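From: Clémence Fleury
To: gripper-users list
Date: 2021-09-28
Subject: Re: Pad thickness on the hand-held pair

Hello everyone, and thank you for such a kind welcome to the list!

Colton Dufour wrote:

> We're still going back and forth between the thick and thin pads on
> the Predlow fingers. The thick ones are lovely on boxes and hopeless
> on anything with a hem. Has anyone tried both on soft goods? I'd
> rather hear from you before I order another 2 sets from Turport.

Colton, I have tried both, and I'm afraid my answer comes with a good deal of rambling (Jacqueline Huet warned you, I think, when she gave you my name). We've been on cloth since March, and for gathered fabric I would go thin every time. The thick pads push a fold along the table before they close on it, and by then you've lost the nice plump bit you were aiming for. With the thin ones you can come in low and take hold close to the wood.

Quilting is kinder. Either pad will do, though I like to keep one finger over the cloth and the other out on bare table before closing. Do watch for ribbons and cords - they love to find their way under the linkage, and you won't feel it until you lift.

As for wear, we change pads at 700 grasps. The Liu notes say 1000, but our edges get ragged well before that, and a ragged edge snags on elastic. I also look at the wrist view and the head view together before I trust any grasp. A close view will flatter you terribly!

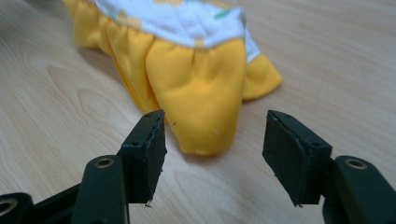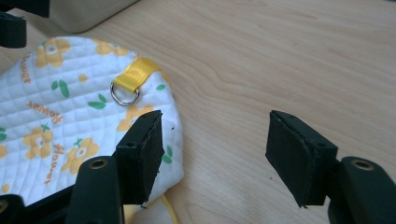

Both hands at the one yellow-orange piece, only the left touching it:

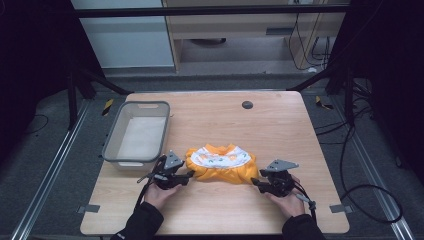

Ifigeneia Andreadis asked me to pass along that she gets past 700 quite happily by swapping the left and right pads halfway through, and that she would try that before ordering anything.

Warmly,
Clémence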